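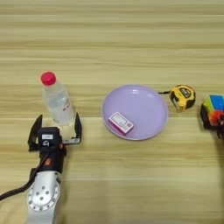
Seidel 144 Start Gate

The Seidel 144 is a tape-release start gate for speedway, grasstrack and long track racing. It is supplied as a complete set for four-rider or six-rider starts and can be fixed permanently or bolted to ground plates for temporary circuits.

Operation

Two uprights carry sliding carriages on hardened steel rails. The tapes are stretched between the carriages and held down by an electromagnet at the base of each upright. When the referee presses the release button, both magnets drop out together and the elastic cords pull the carriages to the top. A rubber buffer stops each carriage and a spring catch keeps it there until the gate is reset by hand.

Both magnets are wired to one relay. If power is lost on either side, both sides release. The gate cannot be armed unless both carriages are fully down.

Specification

Part number: 3538
Tapes supplied: 8
Release cable: 1000 ft on steel drum
Supply: 12 V DC, battery or line adapter
Uprights: galvanized steel, powder coated white
Carriages: machined aluminum with nylon liners
Control: handheld button with key switch and armed light
Gate width: adjustable, up to 144 ft for long track

Intermediate posts are not required on speedway tracks. For widths used in long track racing, order the center support kit separately.

Touch detection

The optional Rivono module fits inside the left upright and lights a red lamp in the referee's box if a rider moves the tapes before release. Sensitivity is set with a screwdriver through the port on the rear cover. The module records the last release only and clears when the gate is armed again. It does not stop the race.

Maintenance

Brush shale and dirt off the rails after every meeting. Do not oil them. Check the elastic cords for fraying and replace them as a pair. Magnet faces should be wiped with a dry cloth and checked for rust before the first meeting of the season. Tapes may be knotted for practice but not for racing.

Gates returned to the Gutelham workshop in November are serviced over the winter and shipped back before press day. Send the control button and relay box with the gate.

Spares

Elastic cord, pair
Tape set
Carriage liner
Magnet, left or right
Buffer and catch kit
Replacement key switch

Left and right magnets are not interchangeable. Uprights from the older Bruturcombe pattern accept the current carriages but need the longer buffer.

Technical contact: Ilse Ehlers, track equipment
Page revised 30/08/2024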